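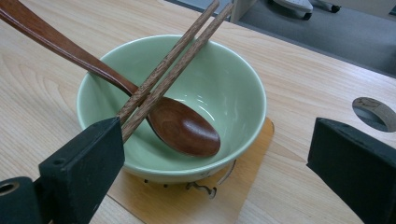 Fig. 1. Green glazed bowl on a wooden mat, with spoon and chopsticks.

Week 5: Looking at tableware
Tutor: Anikó Farkas

We finally get to bowls this week, and I can't wait! Please read these notes before Tuesday and bring a bowl from home, the plainer the better.

Glaze and form
Celadon is the family name for a range of soft green glazes, some nearly grey, some close to mint. Look at how the colour in Fig. 1 changes between the inside and the outer wall, which is a touch darker and more muted. Then look for the foot ring, the raised circle a bowl stands on. Potters usually wipe it clean of glaze before firing so that the pot doesn't stick to the kiln shelf, and it's a lovely place to see what the clay is like underneath (always turn a pot over, even in other people's houses – ask first).

Wood next to glaze
There are several woods in Fig. 1 and they all behave differently in the light. The tabletop is pale with darker streaks, the mat is warmer and more orange, and the spoon is a deep reddish brown with its own bands of grain. Try naming those colours without using the word "brown". It's harder than it sounds and great fun in pairs.

The mat also has a small line drawing on it, partly hidden by the bowl. Norbert Major will talk about marks on wood in the second hour, burned and printed, and how to tell them apart by touch.

For Tuesday
Draw your bowl twice, once from the side and once from above, 40 minutes in all. Pencil only.
Lay a spoon across it for the second drawing and watch what happens to the rim line.
Reading: handout 2, the section on foot rings.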